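Home | Checklists | Workshop | Contact

We use cookies to improve your visit. Accept | Manage

Yellow enclosure, round board: bench inspection
Oct 31, 2018, by Sena Ackah
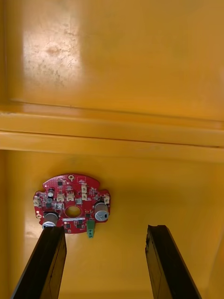
Checks and comments

1. Paint, upper panel. Pale scuffed patch on the left with brownish specks. Kornley's sheet calls this "cosmetic". Maybe. I'd like it wiped down and looked at again before anyone signs. NOT PASSED.

2. Ledge. No complaint about the lip. I don't accept that the seam under it is sealed just because the form has a tick there. Feeler gauge, please.

3. Red board. Check it is held firmly. One mounting hole near the top edge, and I want to know what fixes the rest. Eino Valtonen says it was fine in May. That was May.

4. Capacitors. Two big ones. Discharge and meter before touching, whatever the label on the supply says. Look for bulging tops or leaks. OPEN.

5. Centre hole. Check the inside edge for burrs. Not done.

Recheck in 40 days. Amerley Odoi wanted longer and I said no.

Sign up for our newsletter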